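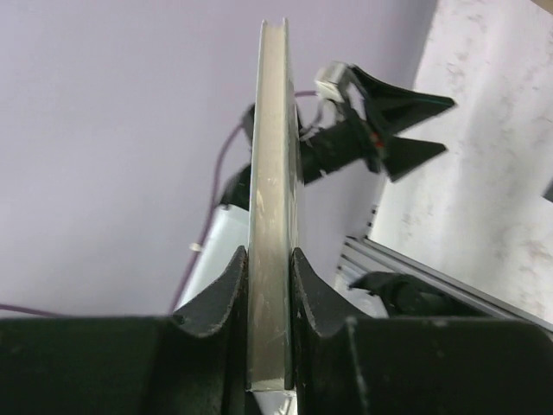
**Flolham back together for one night, then a tour? Carnegie says "we're rehearsing, ok"**

August 13, 2023

So it's on. Flolham, the synth duo who stopped speaking after their second album and then stopped being a duo, are in a room together again. Kenna Carnegie confirmed it last night after her solo set at the Plernness, in between the last song and the encore, pretty much as a throwaway.

"We're rehearsing, ok. Stop asking my mom."

Big cheer. Then she played the encore, a new one with no title yet, and left without saying anything else on the subject.

Rumors have been going since April, when both halves of the band turned up on the credits of the same charity single. Carnegie on vocals and keys, Sutherland on drum programming. Fans noticed. The label said at the time that the two had recorded their parts in different cities and that nothing should be read into it. Plenty was read into it.

What we know so far:

- One show is booked, at the Brastovthorpe, the old dance hall where they recorded the live EP. Date to be announced "soon", per the venue.
- Capacity there is 649. Expect tears.
- They'll play the first album front to back. No word on the second, which Carnegie has called "the divorce record" more than once.
- Tour dates depend on how the one night goes. That's from their manager, who picked up the phone but wouldn't be drawn on anything else.

Sutherland has not commented. His page was wiped clean on the morning of the show and now has a single clip on it, 7 seconds of a drum machine pattern that people in the replies swear is the intro to "Low Window." Could be. Could also be a drum machine.

For anyone who came in late - the pair met in a school jazz band, put out two albums and had one proper hit, which is still all over wedding playlists. The split came halfway through a tour. The last four dates were cancelled with a two-line note and refunds took months, wich is something a lot of people at the Plernness were still grumbling about in the line for drinks. Neither has ever given the full story. Carnegie has made two solo records since. Sutherland moved into TV scoring and did rather well out of it.

As for last night, it was a good one even without the news. Sold out, 1,072 in, and hot as anything by the third song. Sound was muddy up on the balcony for the first part of the set, fixed after that. She dropped both of the slow ones from the last record and nobody near me seemed to mind. The cover in the middle went on a bit too long.

Presale for the Brastovthorpe goes to the mailing list first, two tickets per person, names printed on them. General sale the day after if there's anything left. The venue box office asks that people not call about it, they don't have the date either.

We've asked the label about a vinyl reissue of the first album, the original run was 1,000 copies and they go for silly money now. Will update if we they get back to us.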